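How Does a Car Engine Make a Car Go?

Have you ever sat in the back seat and wondered what all that humming is up front?

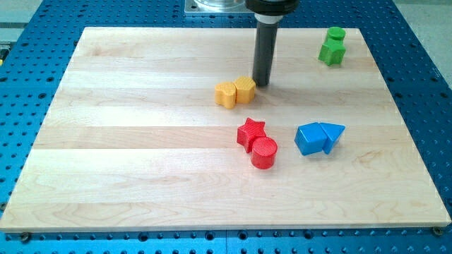

A car engine is a machine that turns fuel into movement, and it does it with lots of tiny explosions! They are small and they happen inside thick metal walls, so you never see them. But you can hear them. That hum is many little bangs, so close together that they blur into one sound.

Meet the cylinders

Inside the engine are some round tubes called cylinders. Many family cars have 4 of them, lined up in a row like cans on a shelf. In each cylinder is a metal plug called a piston, which slides up and down. It fits very snugly, a bit like the plunger in a bicycle pump.

Suck, squeeze, bang, blow

Every piston does the same four jobs over and over. Try saying them out loud, they're fun to say!

Suck: the piston moves down and air and fuel come in.
Squeeze: the piston moves up and squashes the mixture into a tiny space.
Bang: a spark plug makes a spark, the fuel burns, and the hot gas shoves the piston down hard.
Blow: the piston comes back up and pushes the used gas out toward the tailpipe.

Then it starts again, many times every second. Wow!

From up and down to round and round

Wheels need to spin, but pistons only go up and down. So how does that work? Think about riding a bike. Your knees go up and down, your feet push the pedals, and the pedals go round. A car has a strong, bent metal bar called a crankshaft that does the job of the pedals. The pistons push it around, and it sends that spin through the gears and on to the wheels.

What does horsepower mean?

Long ago, people used horses to pull heavy things, so they compared new engines to horses. We still do! Let's look at two cars from the town of Bendton. The little Luo has 64 horsepower, just right for trips to school and the store. The big Trirer has 227 horsepower (imagine feeding that many horses!) and can pull a camper up a steep hill.

Keeping cool

All that burning makes a lot of heat. A pump pushes liquid called coolant around the engine to soak it up. The warm coolant then flows through the radiator at the front of the car, where air rushing past carries the heat away. On a cold January morning, some of that same heat warms your toes through the vents.

Words to know

Piston: the metal plug that slides in a cylinder.
Crankshaft: the bar that turns up-and-down into round-and-round.
Coolant: liquid that carries heat away from the engine.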